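4 min read

I said I'd write up the house hunt once we'd stopped going to inspections every weekend, and we have stopped, at least until the rent goes up again. So here's where we landed!

We started out wanting a whole house with a yard. Then we saw what a yard costs in Aranda (ouch) and started looking at units instead, which is how I ended up in love with a two-bedder on the top floor of a block called Prallavano. North-facing living room, a proper laundry with a door, and a balcony big enough for a table and the bikes. The kitchen was small and a bit brown, but I could live with brown.

We went back on a Thursday evening to hear what the neighbours sounded like, and I'd really recommend doing that if you can. You could hear a telly through the bedroom wall, not loud, and somebody's dog on the stairs. Fine by me. My other half stood in the bathroom for ages running the taps and came out looking pleased, so I took that as a yes.
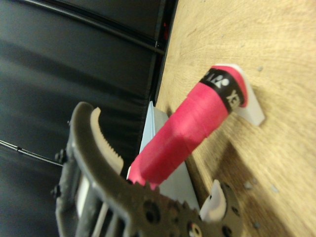

Pink, with a black band near one end.

Then we read the strata papers. The levies were $1,094 a quarter, a good bit more than the agent had let on when I asked him at the door (he'd said "under a thousand, I think"). There was also a note in the minutes about the roof membrane, with quotes still to come. We asked the agency, Drosament, whether a special levy was on the cards and got a very cheerful email that didn't answer the question.

We still put in an offer, a bit under asking to leave room for the roof. It went to someone else by the Monday. I sulked for a good while, ate a lot of toast, and then did the sums again and felt slightly better about it.

For anyone doing the same thing, we saw eight places all up and only got the strata report on two of them. I'd get it earlier next time, before I start mentally arranging the couch. I'd also measure the car space, as ours turned out to be a motorbike space with ambitions.

We're staying in the rental through to March and then we'll have another go, probably a suburb further out.

Filed under: Home & Money, House Hunting

Back to top | Contact | © Skisier blog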